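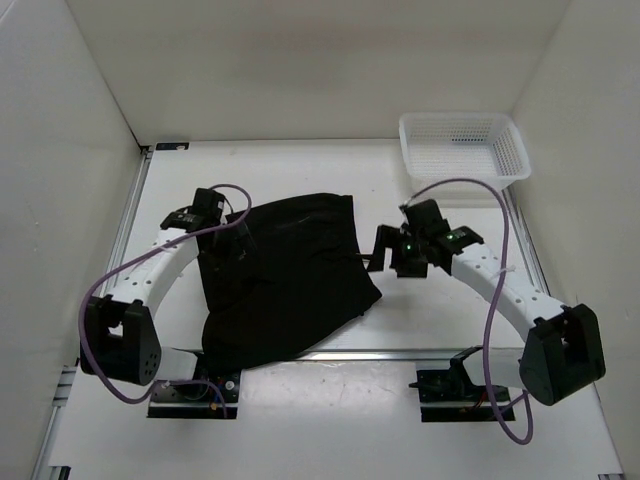

Laundry service in Grekisholm to stay open until autumn

The town laundry in Grekisholm will continue its work at least until October, the council decided on Tuesday evening. The service washes clothes and bed linen for older residents who can't do it at home. It was going to close at the end of June, when the contract with the firm Zastura finishes.

At the moment 884 households use the service, and one bag costs them 8 euros. The price will stay the same during the summer. Zastura had asked for a higher payment from the town, as electricity and transport have become more expensive.

"I am glad for our customers, but four months is a short time," said Nayeli Olvera, who manages the laundry. It has 31 workers, and most of them live in the Enley district.

Councillor Cheuk-hei Yau voted against the decision. In his opinion the town should buy its own machines and stop paying an outside firm. The council will discuss this proposal in September.

Bags are collected on the usual days. New customers can register at the town hall or by telephone in the mornings. There is room for up to 900 households, so a waiting list is possible.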